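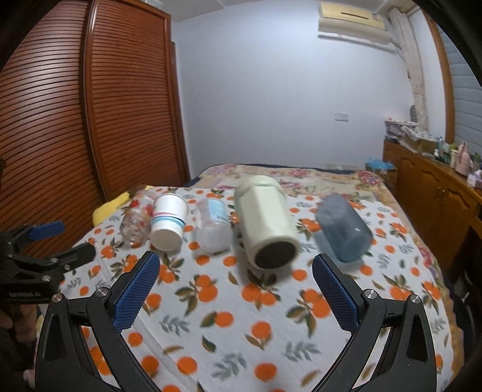 **Tallberg fitted sheet, orange print, double — 4 out of 5**

Quick one as I'm meant to be out the door. Bought this in November from the Skodurell shop, 53 quid with the pillowcases, which I thought was steep for a sheet. Beril Gökçe had been going on about hers and I gave in.

The print first. White background, bunches of oranges, dark green leaves, little grey-blue sprigs in between. Cheerful. Doesn't shout as much as I feared from the website, where the oranges looked nearly red. I've got it under a floral quilt, pinks and greens and beige, and yes it's a lot of pattern in one room. Don't care. Remzi says it's like sleeping in a greengrocer's.

Feel — crisp for the first couple of washes, then softens up nicely. Label says 200 thread count. My old Aydoğan one was smoother but went see-through in the middle after 2 years so I'm not sure smoother is what you want.

Washing: 40 degrees, no fabric softener, line dried when I can. Colours have held, greens especially. Creases badly if you leave it sat in the drum. Ironing a fitted sheet is not somthing I'm ever going to do so I pull it on slightly damp at the corners and let it sort itself out.

Fit is where it loses the star. Corners are fine on a normal mattress, but we've a topper on and the bottom left one pings off most nights. Deeper pockets please. The elastic is only at the corners as well, wish it went all the way round.

Stains — coffee came out with cold water and a bit of washing up liquid. Blackcurrant didn't, not fully, but it's landed on a leaf and I have to hunt for it now. Big point in favour of a busy print if things get put down on your bed the way they do on ours.

Looked at the Zevanance one too, plain white, cheaper. Would of shown everything.

Would buy again, in a deeper size if they ever do one. Pillowcases are a touch thin, envelope end, no complaints otherwise.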